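The Long Afternoon of the Discharge Summary

There is an hour in every regional clinic, somewhere between the last booked patient and the first car leaving the staff lot, when the phones go quiet and the paper takes over. I spent a good part of July visiting clinics at exactly that hour, drinking a great deal of tea out of other people's mugs, and what I wanted to understand was a modest thing: how a letter gets from the hospital to the family doctor, and why it so often arrives after the patient does.

You will know the situation if you've ever looked after an elderly parent. Mum comes home from the ward on a Wednesday with a new tablet and a sheet of instructions folded into her handbag. By the time she sees her own doctor, the sheet has gone through the wash, and the doctor is scrolling through an inbox for a discharge summary that hasn't turned up. So Mum does her best to recall the name of the tablet (it was white, she thinks, and she's to take half), and the two of them muddle through together with a fair bit of goodwill on both sides.

The clinic at Marras looks after 1,806 patients, with 439 of them over the age of seventy-five. It's a low brick place with a ramp out front and a lemon tree by the side door, and the practice manager there has kept a record of every late letter for the best part of two years. She was kind enough to let me sit beside her while she went through it. Most of the summaries had been written perfectly well and on time. They had then been sent to a fax number the clinic gave up when it moved across the road, or addressed to a doctor who retired, or saved in the hospital's own system under a status called "pending review", where they stayed until somebody rang to ask.

Ringing to ask is a job in itself. At Marras it takes up most of one receptionist's morning, and she has become rather good at it — she knows which wards pick up before ten and which ones are better left until after lunch. She also knows which clerk likes to be asked about her garden first. I found this very cheering to listen to and slightly alarming to think about, as a way of moving important information around a health service. 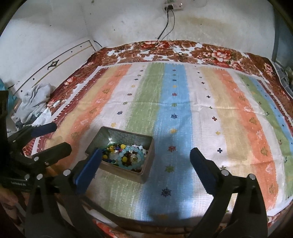 The fix the region has chosen is a piece of software called Idholm, which sits between the hospital and the clinics and passes documents from one to the other. It was put in by a small firm, Pekov, whose people have been driving up and down the highway since autumn with laptops and boxes of lamingtons, and I must say the lamingtons have done them no harm at all. When a ward marks a patient as discharged, Idholm looks up the family doctor in a shared directory and sends the summary straight into the clinic's inbox. If the letter isn't opened within two working days, it sends a nudge.

That's the theory, and on a good day it's the practice as well. The trouble is the directory. It has to be kept up to date by the clinics themselves, and a clinic that loses a doctor and gains two locums in the same month has other things on its mind. At Ovar, the next town along, 200 letters went to a physician who had moved to the coast. They were all found in the end, and as far as the staff could establish no harm came of it, but it took three people a weekend to sort through them and they weren't especially cheerful when I asked about it.

There's a question of writing, too, which interested me more than I expected. A junior doctor finishing a twelve-hour shift will quite naturally paste in everything: every blood result, every scan, every note from every specialist who put a head round the curtain. The family doctor on the other end has ten minutes and wants to know what changed and who is meant to be following it up. The hospital has now asked its wards to put those things at the top, in no more than 500 words, with the rest attached behind. Some of the senior doctors grumbled about that. A few of the junior ones told me they rather liked being given permission to stop.

Then there are the patients, who are seldom asked. An older gentleman in the waiting room at Marras told me he carries his own folder, with every letter in date order and a rubber band around it, and that he has no plans to give it up for any computer. The receptionist says it's the best-kept record in the building. She photocopies from it when the system is down, and the last time I was there, a little after four in the afternoon, she had it open on the counter and was doing just that.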